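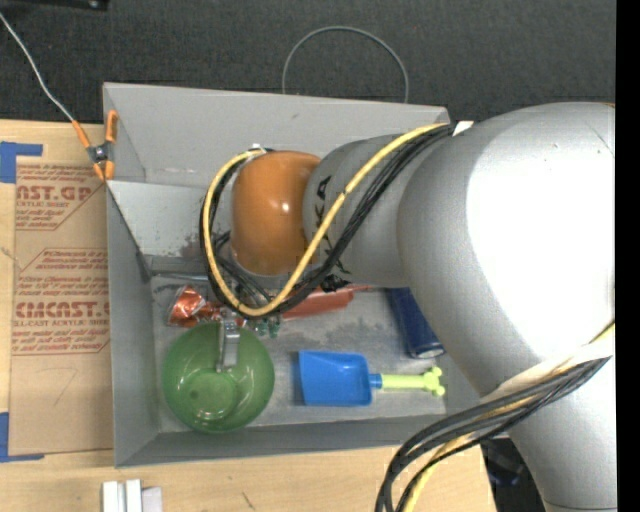
An orange and gray robot arm marked "KUKA" reaches into an open gray bin.

Teddale Opens Applications for Evening Training Grants

May 5, 2026

The Teddale Office of Adult Learning will accept applications this month for a grant program that helps working residents pay for evening classes. The program will award up to 70 grants for the term that begins in October.

Each grant covers as much as $2,500 in tuition, books and testing fees. Residents age 18 and older may apply if they work at least 20 hours a week and have not received a grant from the office in the past two years. Courses in bookkeeping, medical billing, building maintenance and early childhood education are eligible.

"Many applicants have been out of school for a long time, and the form has been shortened with them in mind," said Nazanin Farahani, director of the office. "Staff members will help anyone who asks."

The office received 1,443 inquiries during the last grant term. Of the residents who were awarded funds, 84 percent completed their courses.

Applications may be submitted online or at the Chiang Street branch library. Applicants must provide proof of address and a recent pay stub. Questions may be directed to Yu-ting Tsai, grants coordinator, at the library's front desk during regular hours.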